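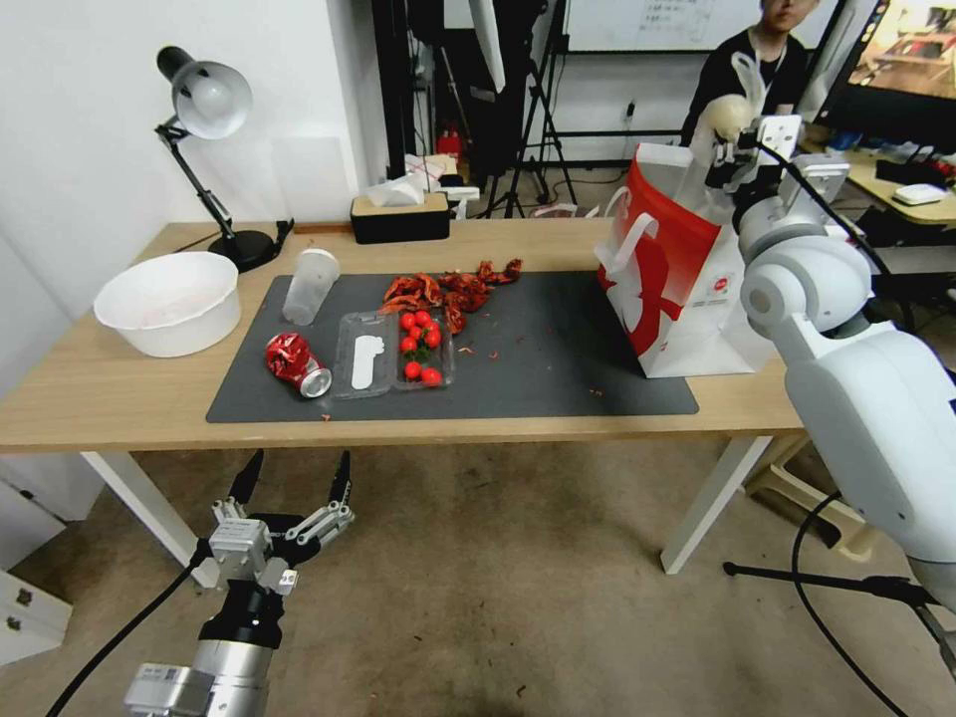 Home Explore Threads Saved Log in

Akinyi Nyamweya
18 Jun 2019

OK, several people asked how I look after the two-arm bagging cell, so this is a thread. Grab a coffee, it's mostly cables and fingertips.

The job itself is simple to say. Stuff on a mat, paper bag at the right end of the table, arms put the stuff in the bag. The software folks call the task Tremolia. I call it shopping.

My part is everything that isn't software. I keep the arms straight, the grippers clean, and the table where the table is supposed to be (it wanders! people lean on it!)

Mornings start with the arms powered down and me running a hand along every cable. I'm feeling for flat spots and kinks near the wrist. The wrist is where they die. We've swapped 3 since May, all of them on the right arm.

Shirley Hawthorne asked why I leave so much slack hanging instead of tying it all down neatly. I used to tie it down! Then the arm would fold in close, the tie would pull, and the connector would back out a tiny bit. You get a gripper that works fine until it doesn't, and you spend your whole afternoon blaming the code.

So now I move each joint to both ends of its travel by hand, watch where the cable wants to go, and only then put a tie on. Loose loop, no hard corners.

Next is the grippers. Open, close, open, close, and listen. A good one makes a soft even sound. A dirty one has a little tick in it, and with dried chilies on the mat there is always something to find. The crumbs are tiny and they go everywhere, including the floor, including me.

Soft brush first, then a lint-free wipe on the black tips. No compressed air near the linkages, please. I did that once and it took me 20 minutes to get a flake back out from behind a finger.

The cycle counter on the left gripper read 3,948 when I checked it today. Our own rule is to pull the tips and look for wear every 504 cycles, so yes, I am a few inspections into this set and they still look great. Bulton pads, in case you're shopping.

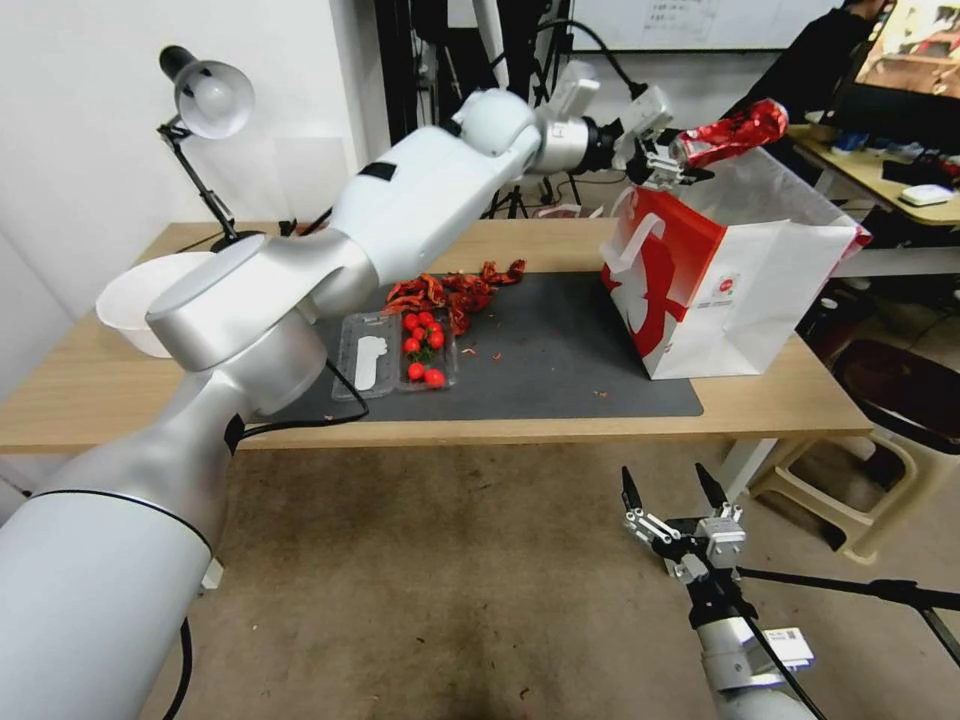 Left arm at the bag with the red foil package. Tomatoes still in their box.

Crinkly foil is my favorite test after a gripper service. It squashes and slides and it's shiny all over, so if the grip force is set wrong you hear about it right away. I start low and nudge it up.

Paper bags are the other fun one. The rim is floppy, the handles flop too, and every bag opens a bit differently. If the arm zero has drifted even slightly, you notice at the handles long before you notice anywhere else.

Emmanuel Odera, to your question: I re-zero after any cable swap, any bump, and any time the table has been moved. Takes me less time than arguing about whether it needs it.

Two things still on my list. The mat needs proper corner marks so it goes back in the same place after a shake-out. And I want a real drip tray kind of thing for crumbs, under the front edge. Imani Kirui has a design, I have opinions, we'll see.

If anyone has a cable sleeve that survives a wrist that twists all day, send me a link. The Lirnov one I tried split at the end.

Related threads
Mwanahawa Nzioka: Which hex keys I keep in my pocket
Akinyi Nyamweya: Replacing a wrist cable without crying
Mutiso workshop notes: labeling both ends of everything

Contact | Copyright 2019 | Back to top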